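Marbling bench, August, late afternoon

Job 2615, endpapers for the Davell ledgers. 36 sheets wanted, all to match. I have pointed out that marbled paper doesn't match, and have been told to do my best.

Size made up last night from the new Jostari powder. The old bag took half an hour of stirring and then behaved. This one took half an hour of stirring and kept its lumps, so I put it through an old pair of tights twice and let it stand overnight with the lid on. Skimmed this morning with newspaper strips. Skimmed again when I saw what the first lot had left behind.

Paper is the 70 gsm from the bottom drawer, alumed on one side and pencilled on the back. Whoever alumed the top few sheets didn't pencil them, and I have a fair idea who that was as it's my handwriting on the wrapper. Those are now wasters.

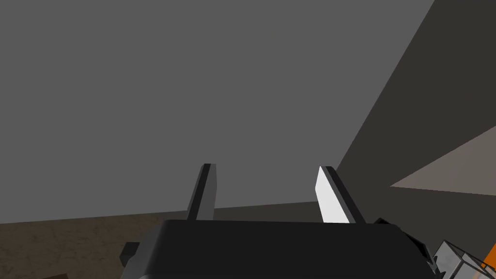 Brown first, as the ground. It sank. Added eight drops of gall and it shot to the edges of the tray like something escaping. Skimmed, mixed a fresh pot with less gall, and got a decent spread on the third go. Black over the top was well behaved, so I expect trouble from it tomorrow.

Tried the Rácz comb on two sheets. Very handsome, very regular, and completely wrong for the job, as the customer's old ledgers have a plain stone pattern with thin light veins. Combed sheets put aside for notebooks. We now have more notebook paper than we will ever have notebooks. 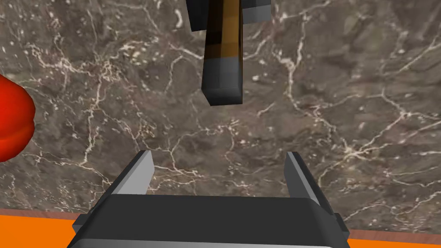 Veins are the real nuisance. On the customer's sample they are simply the first colour thrown, squeezed thin by everything dropped after it, and mine come out as fat as bootlaces. The dark brown marble worktop in the picture is nearer the mark: white and cream lines, properly thin, branching all over the place, with little loops where they fork. The left side has more pale flecks than lines, and I'd take a sheet like that too. So the order should be cream, then brown, then grey, with a stiffer whisk and a lot more flicking. The wall behind the bench has been warned.

Stultanell rang wanting to know if the boards could be covered by the end of the month. Said yes in the voice I use for no.

For tomorrow:
Strain the size again before anyone touches it.
Gall goes in drop by drop, with a test in the small dish each time.
Cream down first. Write it on the tray if need be.
Rinse the sheets face up, gently. The brown was lifting off under the tap.
Somebody has had my good whisk for glue. I would like it back, or at any rate buried decently.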